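# Hand gripper station, table 2 – monthly inspection, June

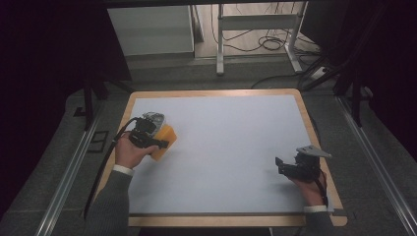
Oscombe shift asks if we can drop the jaw check when the pair was used only for light foam pieces. My answer is no, please do it every time. Foam leaves small crumbs in the jaw, and I can not see from the log who used which piece.

The checklist is for the two hand-held grippers, the table with the board, the cables on the floor and the rails. Fill it in before the first use of the month and after each repair. Write "OK", "Fix" or "Stop". If you write "Stop", hang the red tag on the left gripper and also on the right one. The two work as a pair and the software from Vornness does not start with only one.

## A. Before power

- [x] Main switch off, tag on the switch – **OK**
- [x] Board lies flat on the table, no corner lifts when pressed – **OK**
- [x] Board surface clean, no tape rests – **OK**
- [x] Wooden border, run the palm along it – **Fix**
- [x] Small bracket at the near right corner of the table tight – **OK**
- [x] Curtains hang free of the table – **OK**

Comment to the border: there is a rough place on the near side where the sleeve rubs. I sanded it a little with fine paper. It should get a drop of varnish, but then the table must stand for one night, so I leave this to the next stop.

Comment to the bracket: the screw was tight, but the washer is not the same as in the parts list. I do not know who changed it. It holds.

## B. Left gripper

- [x] Handle has no play – **OK**
- [x] Housing on top has no crack – **OK**
- [x] Finger closes over the full way and comes back alone – **OK**
- [x] Holds the foam block when tilted, 30 seconds – **OK**
- [x] Cable at the back: strain relief, no kink – **Fix**

Comment to the holding test: do it over the board and keep the block tilted, because flat it is too easy. Squeeze as in normal work. If you must press harder than normal so that it stays, write "Fix" also when it did not fall.

Comment to the cable: it goes out at the back and down over the left border. At the place where it bends over the wood the outside is a bit shiny now. No wire is seen and the signal is good when I move it. I turned the cable a quarter so that another side takes the load, and ordered a spare from Cormier. Until the spare comes, look at this place each morning.

## C. Right gripper

- [x] Handle has no play – **OK**
- [x] Mounting plate on top, all screws – **Fix, done**
- [x] Jaw closes straight when empty – **OK**
- [x] Jaw closes straight on the test block – **OK**
- [x] Jaw pads clean – **OK**

Comment to the plate: one screw could be turned by hand. I took it out, cleaned the thread, put new thread lock and tightened it again. After this the plate must rest two hours before somebody works with it. Please do not hold the gripper by the plate when you put it away! I think this is how the screw gets loose.

After any work on the plate the calibration must be done new. Limit in our sheet is 95 points found or more. First try gave 79, with the ceiling light off. With the light on it passed. So: light on first, then calibrate. I added this line to the start-up page too.

## D. Floor, rails and cables

- [x] Both rails lie still when pushed with the foot – **OK**
- [x] Nothing stored between rail and table – **OK**
- [x] Black support legs, clamps closed – **OK**
- [x] Power strip: no heat mark, plugs fully in – **OK**
- [x] Cables behind the table in order – **Fix**

Comment to the cables: around the white stand they are again in many loops. It is the third month I write it. A loop on the carpet catches the shoe very easily when you walk behind the table to reach the strip. I propose that we shorten the long ones and put the rest in a flat cover – Judside has such covers in the store, gray, and we only need to ask. Please do not hang the loops over the crossbar of the stand, it is light and can tip.

## E. With power

- [x] Both grippers are found by the software – **OK**
- [x] Open and close signal agrees with the hand, left – **OK**
- [x] Open and close signal agrees with the hand, right – **OK**
- [x] Walk test: move both hands to all four corners of the board, no cable pulls – **OK**
- [x] Stop button – **OK**

Comment to the walk test: at the far right corner the left cable is just long enough. A tall person will not notice it, a shorter one will maybe feel a pull. When the spare is ordered again, take the next longer size.

## Open points

| Point | State |
|---|---|
| Varnish on near border | waits for next stop |
| Left cable | spare ordered, check each morning |
| Floor cables | waits for covers |
| Washer at bracket | compare with parts list |

Result: table 2 may be used. No red tag.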